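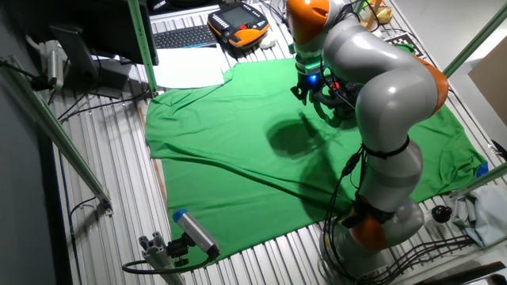 Issue 193, page 20

Getting the creases out of a large piece of green cloth

Many readers of Plokard have asked me how to make a big cloth flat again after it was lying in a pile for weeks. I sew bags and simple covers at home, and I lost a lot of fabric in my first years by cutting it while it was still wrinkled. The pieces came out crooked and I could not repair them. So please do the flattening first, even when you are in a hurry.

What you need

A surface bigger than your cloth, or nearly
A spray bottle with 300 ml of clean water
An iron
A long ruler, 70 cm or more
Two or three flat weights (books are good)

Step 1. Look at the surface

A smooth table is the easiest. If you only have a ribbed surface, like metal slats, you can still spread and sort the cloth on it, but do not press it there. The ribs will print themselves into the fabric, and then you have a second problem. Put an old blanket between, folded once.

Step 2. Open the cloth without pulling

Lay it down loosely and find one straight edge. On a piece with a hem this is simple, you take the hem. Put this edge towards you and leave it alone. Now lift the far side with both hands, a little up and then away from you, and let it fall. The air under the cloth does most of the work. If one side makes a big round bulge, lift that side again. Don't drag it over the surface, the folds only move to another place and become sharper.

Step 3. Find the deep crease

There is usually one line which is darker than the others and goes across the middle, from the time when the cloth was folded. Small wrinkles go away when you stroke them with the flat hand – this one does not. With green fabric be careful about shadows. A shadow from a lamp or from your own arm looks very much like a fold, and I have ironed such a "fold" more than once. Move the lamp to the other side and look again.

Step 4. Damp and wait

Spray along the crease, lightly, from both ends to the middle. Wait 20 minutes. In June, when my room in Drodden is warm, I spray a second time. Test a corner first if you don't know the dye; my darker green from Evangelista left marks on a white towel.

Step 5. Press

Iron on the back side. Put the iron down, lift it, put it down again next to the first place. When you push it forward like on a shirt, a large cloth becomes longer in one direction and the hem starts to make waves.

Step 6. Check the hem

Lay the ruler along the lower edge. If the hem follows it, put the weights on the corners and let the cloth cool before you fold or cut. If it does not follow, go back to step 2 with this side only.

For keeping it flat I use a cardboard tube and roll the cloth, good side outside. Folding over a hanger is also possible, but move the fold from time to time.

Text last changed July 31, 2019. The part about rolling very thick cloth will come in another issue.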